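Music and Publicity, Week 9
Handout: reading a press release

Flirnance's debut single came with 300 words of praise from the label, Dallwood. Count the claims you could check. I found two: the release month, September, and the producer, Trevor Wainwright.
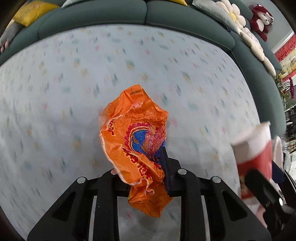

Orange plastic bag with red Chinese lettering, crumpled.

"Genre-defying" is the usual offender. Defying which genre, and how? Play the track next to anything from Cattaneo's last album – the drum pattern is nearly the same.
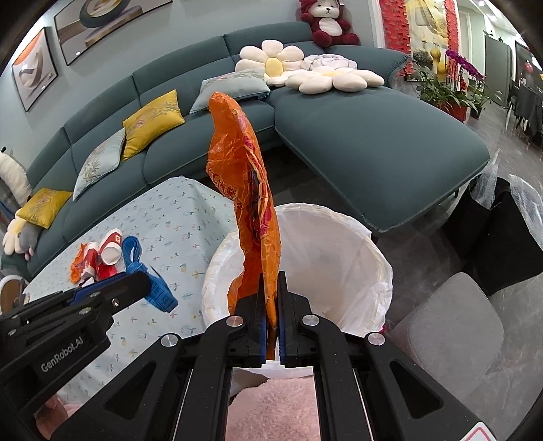 Then there is "global." The tour had nine dates, all within 70 miles of Tustthorpe. Nuanchan Kaewsai's review repeats the word anyway, and I doubt she looked at the dates.

For next class: bring one release and underline every adjective.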